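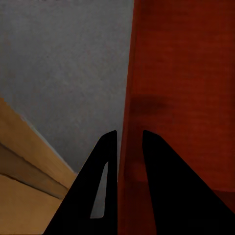 Posted by Idalina Arruda in Workshop notebook, November 2020

Second coat of the Druvar primer on the cabinet doors. It says recoat in four hours. It does not say in which climate, and I suspect not ours.

Sanded the test piece back with 178 because Henryk swears by it. There is no 178 in the drawer. He meant 180, and has been saying it wrong since he got here.

Hinges from Skoveck: invoice says 1,000, we ordered 100. Rang them. They will collect in December. Until then we own a great many hinges, so if anyone has a door, speak up.

Henryk Nowicki has the key to the solvent cupboard. Henryk is at lunch.

To do Monday: third coat, find the good brush, relabel the jar that says GLUE? with something braver.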